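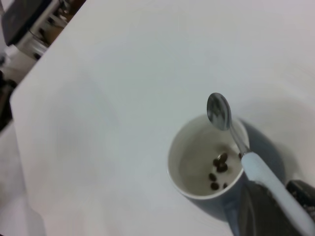 Khải Quan wrote to say that three beans either way makes no difference to a cup, and that anyone who weighs coffee for pleasure ought to try gardening.

Well, Khải Quan, I did try gardening, and I still came back indoors to the beans! Your note arrived the same morning I was putting this page together, so it gets the top spot, right under the cup and spoon it was bound to argue with. Seven dark beans at the bottom of a cup with a white inside, and a steel spoon across the top of it. The rest of the page is mostly me talking.

For those who wandered in from somewhere else, this is the gallery corner of the Grarkden coffee table, our little group that meets in the mornings to taste and compare and (let's be fair) gossip. We keep our beans in jars on the long shelf, we share one kettle, and we have strong feelings about spoons. Lộc Dương likes a deep bowl on a spoon, because he slurps from it like soup. I like a slim neck and a bit of shine, and I'll admit the shine does nothing for the taste.

A word about the cup. I've gone back and forth on color for years, and I always end up with a white inside. You can see a dark bean so nicely against it, every little oval, and later on you can judge the coffee by its edge, where it thins out and turns reddish. Xuân Lương brought in a set of brown ones last winter, very handsome on the shelf, and we spent a whole morning peering into them like people looking down a well. They hold pencils now, and they are very good at it.

As for looking at beans a few at a time, I really do recommend it, whether or not you own a scale. Tip a few into a cup before you grind. Look for chips and pale ones, and give the cup a gentle swirl so they roll over and show you the other side. Then put your nose right in. Bran and toast, mostly, and once in a while something like dried cherries that makes you call across the room for Vinh Phùng to come and smell it too.

The Cokley blend is next on our list, and after that a 500 gram bag that Bảo Trình has been saving at the back of the cupboard and thinks we haven't noticed. We start at 8 in the morning, the kettle goes on a little before, and there's always a spare chair by the window. Bring your own spoon if you're particular. Khải Quan, you are especially welcome, and I'll let you pick how many beans go in.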